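Stalora Player support: Season 2 episodes of "Durán" play in the wrong order
Ticket opened by King-fai Yeh, May 25, 2025. Status: Solved

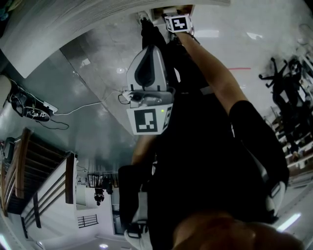

Amedeo Negri wrote back that he had the same thing on his TV app, only worse, with episode 4 starting straight after episode 1 and a whole kidnapping skipped. He asked which app version I was on and whether I had "Resume where you left off" switched on.

Thanks for the quick reply! I do have it on, and I'm on the newest TV version. Let me lay it all out, as I've been waiting for this season since November and I really want to see it properly (season 1 was fantastic, that train episode!!).

What happens: I finish episode 1, the countdown runs, and episode 3 starts. If I go back and pick episode 2 by hand it plays fine, right to the credits, and then the app jumps to the season 1 recap. The recap is great fun but I've now seen it four times.

Tried so far:
- Signed out and in again. No change.
- Removed the app and put it back. Order correct for one episode, then wrong again.
- Played it on my phone. Correct order! So it's the TV app or something saved with my profile.
- Made a fresh profile on the TV. Correct order there too.

So my old profile is the culprit, I think. It has 70 titles in the watch list and 200 in the history, going back to when the service was still called Brirow. I'd love to keep it if I can.

Reply from support (Wusen team): The new season was first loaded with the recap listed as an episode, and profiles that had added the show early kept that older list. Please remove "Durán" from your watch list, close the app fully, wait 30 minutes and add it again. Your history will stay as it is.

Update: did that. Episode 1 into episode 2, perfect! Episode 2 into episode 3, perfect! I let it run all the way to the end of 3 and wow, what a cliffhanger. The scene on the ferry is the best thing they've done so far. The recap now sits under Extras.

One small leftover: the progress bar on episode 3 shows 16 minutes watched even though I finished it. Easy to live with, but I'm noting it for anyone who searches for this later.

Amedeo Negri added that removing and re-adding worked for him too, though he had to do it on the TV itself. Doing it from the phone made no difference.

Support: Progress bar passed on as a separate ticket. Closing this one.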